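Oral Health Care, Unit 3: Toothbrushing Technique
Handout for the session of 22nd January

3.1 Plaque

Plaque is a soft film of bacteria held in a sticky matrix. It forms again on a clean tooth within hours and is removed by mechanical action. Rinsing alone does not shift it.

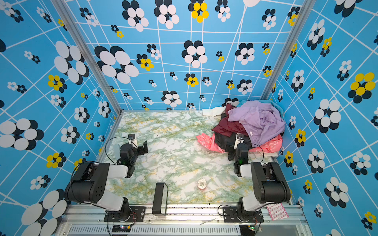 Photo: Segundo Tello / Brutness

3.2 Angle and stroke

In the modified Bass technique the bristles are set at 45 degrees to the gum line and moved in short strokes, then swept towards the biting surface. Pressure should be light - blanching of the gum indicates too much. Hard scrubbing is associated with recession and with wear at the neck of the tooth.
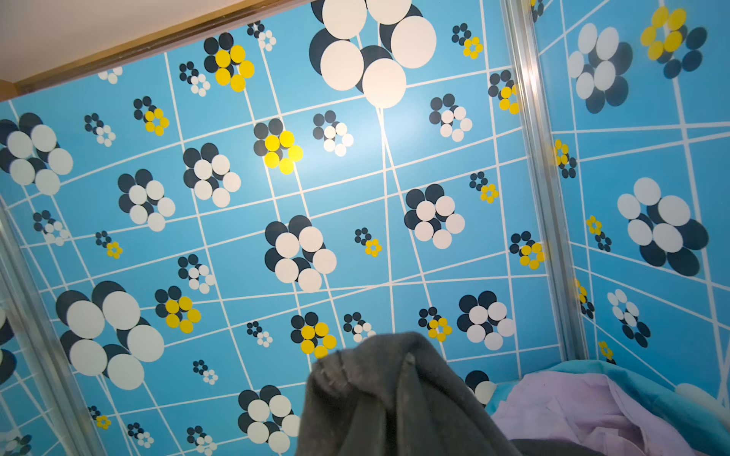 The inner surfaces of the lower front teeth are often missed. The brush is held upright here and the toe of the head is used. Two minutes is the usual minimum, divided evenly between the four quarters of the mouth.

3.3 After brushing

Spit, do not rinse. Rinsing with water lowers the fluoride left on the enamel. Mouthwash, if used, belongs at a different time of day.

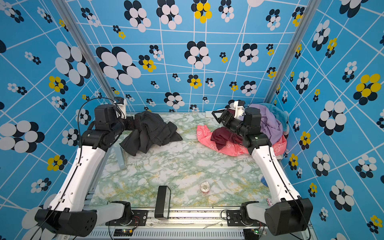
3.4 Reading and preparation

Valderrama, chapter 3, pages 55 to 70. Bring the completed plaque chart to the next practical. The section on powered brushes is held over to Unit 4.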